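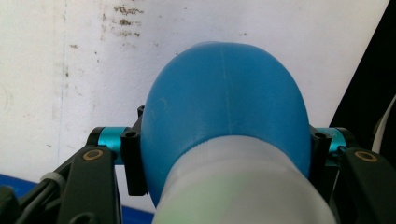

Page last changed: Mon 14 October

Visits > Workshops > Goodwin shed open day

I had been promising Erick Mosoti a visit since August, when he first wrote to tell me how the gripper was coming along, and at last I got myself on the train to the Goodwin shed (two changes, a bun and a very good window seat). It is a shared workshop, the sort where the kettle is always on and everyone wants to show you their shelf, and I was glad to be shown every one of them!

The gripper is a hand-held one, with two black fingers on black linkage arms and lovely teal-blue spacers that I kept wanting to touch. Erick calls it Hadel and has spent seven months on it, mostly in the evenings. We talked for ages about fingers, how thick they should be and whether they want rubber on the faces, and then he had it hold a big blue bottle with a frosted white lower part, one finger pressed to either flank. I had a turn myself and was slower than his niece.

After tea we moved on to flat things, which Erick says he finds much harder to get right. 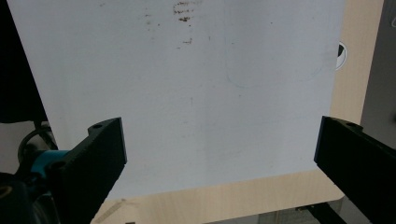

The fingers and the white sheet, over the wood-grain table.

The brown specks on the sheet started a long chat about cleaning, and I came away with a recipe for bicarbonate paste I had not asked for. I missed the Elteck table altogether, so that will have to be next time. Bring a jumper, and change for the loo key.

2 comments | 7 shares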